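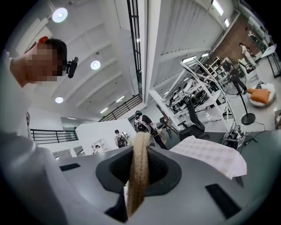

Library > Words and Places > Chapter 4

Search this book Go

14 min read

Chapter 4
What a Place Name Will and Won't Tell You

I grew up a short walk from a village called Okcombe, and until I was a teenager I was sure it was named after an oak tree and a comb. I had a whole story worked out (a giant, a very tangled beard, an oak pressed into service) and I told it to anyone who stood still long enough. Then a schoolteacher wrote the old English word "cumb" on the board, said it meant a valley, and moved on to the next item as if nothing had happened. I've been hooked on place names ever since!

So I'm going to start this chapter with the mistake, because it's the one we all make. You look at a name, you see a word you know inside it, and your brain builds a story around that word before you've had any chance to stop it. The fancy label for this is folk etymology. I'll use it now and then, but mostly I'll say "the comb problem," which is what my own students call it.

In Chapter 3 we looked at maps and how to read the lettering on old ones. You'll need that here. If you skipped it, go back at least as far as the section on the long s, or you'll spend this chapter wondering why everybody in the past seems to have lived near a "houfe."

4.1 Names wear down

Say "Wednesday" out loud. Now say it the way it's spelled. There's a whole syllable in there that most of us gave up on long ago, and the spelling is the only thing that remembers it. Place names do the same, only worse, because the people who say a name most often are the people who live there, and they're in a hurry. Worcester in England is the one everyone brings up. The first time I asked for a train ticket there as a visitor from the other end of the country, I pronounced every letter and was corrected, kindly, by the whole line behind me.

Wearing down goes in more than one direction, too. Sometimes sounds drop out. Sometimes two sounds swap places, the way some people say "aks" for "ask." And sometimes a worn name gets "repaired" by a clerk who thought he knew what it was supposed to be, and the repair sticks. A repaired name is the hardest kind, because it looks so healthy. You get a nice clear modern word in the middle of it and no hint that it was put there by a man with a pen and a theory.

Okcombe may well be one of these. The first half looks like "oak," and it could be oak. But the earliest spelling I know of, in a land record of 1234, is Occecumbe, and that first part could just as easily be somebody's name: Occa's valley. I used to lean toward the tree. These days I lean toward Occa, about two days out of three.

4.2 Always ask for the oldest spelling

If you take one working habit out of this book, let it be this one. Before you guess at a name, find the earliest written form you can, then the next, then the next, and set them in a column with the dates down the left side. Don't tidy the spellings. Copy the double letters and the odd vowels exactly.

I had a class do this for Climitside, a hill farm settlement with a name that sounds like a brand of heater. They turned up 31 spellings. Thirty-one! Some of them differed by a single letter, and a couple of students wanted to lump those together to save space, and I begged them not to. The "t" in the middle only shows up in the later half of the column. Everyone had been busily trying to explain that "t," and it wasn't even part of the original name.

The ending gave us trouble as well. "Side" can mean what you'd expect, the slope of a hill. It can also be what's left of a Norse word for a summer pasture, and in hill country both make perfect sense. Spelling alone couldn't settle it. We had to look at the land, and who had settled nearby, and what the neighboring farms were called, and after all that Narendra Kanaujia still voted for the slope and Edeltraud Rainer still voted for the pasture. I put down "uncertain" on the class sheet. You're allowed to do that, and I wish more books did.

4.3 The same thing twice

My favorite names are the ones that repeat themselves. Newcomers arrive, ask what the river is called, and get told the local word for "river." Off they go and call it the River River. There are several Avons in Britain, and each one is more or less that: "avon" goes back to a Celtic word for a river. The Sahara is much the same story, from an Arabic word for deserts, so "Sahara Desert" has a desert to spare.

What I love about these is that they catch two groups of people in the middle of a conversation. One side had a word, the other side heard it as a name. You can sometimes lay several such names out on a map and see where one language ran into another, valley by valley.
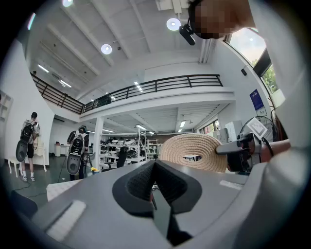 Isamu Murakami wrote back after reading a draft of this section to ask whether the people doing the naming were really confused, or whether they knew perfectly well what the old word meant and kept it anyway, the way his own family says "chai tea" with no trouble at all. I think he's got a point, and I've softened a couple of paragraphs because of it. We can't know how much people understood. A bilingual farmer might have found the River River as funny as I do, or might never have given it a thought.

4.4 Names that moved

People carry names around with them. Anyone who's driven across the United States has been through a Paris or an Athens with one stoplight. A moved name tells you something about the settlers (or the surveyor, or the railroad company) and next to nothing about the ground it's sitting on. Valente, which we'll come back to in the exercises, sits in a region where none of the neighboring names look anything like it. It was a family's surname before it was a town.

Sarnach is the awkward one. There are two of them, some 60 miles apart, and each has people who'll tell you theirs is the original. The section starting on page 96 sets out the spellings for both. Please read those columns before you read my opinion, which comes right after them, and which I have already changed once.

Before you go on, pick a place you know well and write down what you think its name means. Put today's guess somewhere safe. You'll want it again at the end of section 4.7, when we get to field names and street names and I ask you to look up the old spellings for yourself.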